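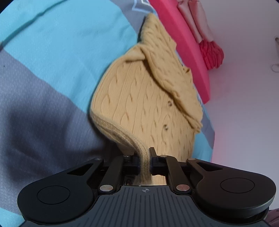

*Rutilio Hinojosa*

## Part 4: Trying out the fingers on cloth

Right, you've got the hand-held gripper bolted together, the recorder is talking to it, and you're itching to pick something up. Good! So was I. I ran this part on a bed with a knitted cardigan, and I'd suggest you do much the same, since a hard bench flatters a gripper and a soft bed doesn't.

I'm comparing two sets of fingers here, the Urex ones and the Zunier ones. They fit the same carriers, so you can swap them without touching the linkage (more on that in Part 6, where I lose a pin under the fridge). If you only own one set, just skip the swap and do everything once.

### Before you start

You'll need:

- the gripper, with the battery charged past the second light
- both sets of fingers and the small hex key
- one thick knit, one thin cotton thing, and something slippery if you have it
- a notebook, or the blank sheet at the back of this guide

**Caution:** keep your own fingers out of the linkage while the trigger is live. The arms close towards the middle and they close quicker than you'd think. I have a blood blister to prove it.

### Setting the squeeze

1. Switch on the controller and wait for the steady green light. Mine is the Muriithi board; if you've got the older one, the light blinks twice first and then settles.
2. Open the settings page and set the closing force to 415. It's just the controller's own scale, so don't go looking for a unit.
3. Set the finger speed to 50. You can be braver later.
4. Squeeze the trigger with nothing between the fingers and let go. They should meet squarely and open again without a click.
5. If you do get a click, stop and go back to the pivot check in Part 3. It's nearly always a pin that hasn't been pushed all the way home.

**Note:** don't turn the force up to 1000 because a grab failed. I did this for a whole evening and all I learned was what a stretched jumper looks like. Change where you're gripping first.

### Picking up the knit

6. Drop the knit on the bed and leave it how it lands. Please don't smooth it out! A tidy garment makes every finger look clever.
7. Start with an edge. A ribbed hem or cuff is the easy one, it's springy and folds up nicely between the tips.
8. Bring the gripper in low, with the fingers either side of the edge, and close gently.
9. Hold it there for a slow breath before you lift, so the recording has a clean still bit you can find again afterwards.
10. Lift to elbow height, hold, lower, open. Write down what happened while you still remember it.

Do that 60 times for each set of fingers. Yes, it's dull. Put the radio on. Once you've got the edges done, move on to the middle of the garment, where there isn't a handy hem to aim for.
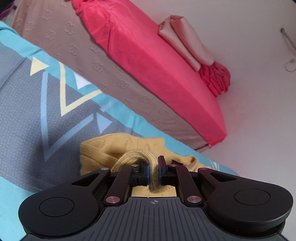

Pads matter more than the shape of the finger, as far as I can tell, and it took me far too long to start looking at them properly. Before each run, check that both are seated flat and haven't crept round at the corners. Mine have blue edges, which makes this a quick glance, and the same glance tells you how the cloth is sitting. With a strand of knit looping up and over between the pads like this, make a note of the twist too, so that you don't end up comparing it with a flat pinch of hem.

11. Swap to the second set of fingers and run the empty squeeze from step 4 again. Don't skip this one, the new tips may not meet in quite the same spot.
12. Repeat steps 6 to 10 with everything else left alone: same force, same speed, same garment.

### Reading your results

Sort your notes into four heaps: held, slipped, missed, and snagged. Snags get their own heap because a snagged loop will lift beautifully and look like a success on the recording, right up until you try to let go.

For thick knits I've ended up leaning towards the Urex set. The Zunier ones got on better with my thin cotton shirt, and I was rather fond of how easily they slid under a cuff. You may well get it the other way round with your own pads.

If you want to import the recordings into Pestia, leave the file names as they are for now. Renaming comes in Part 5, after you've calibrated the trigger.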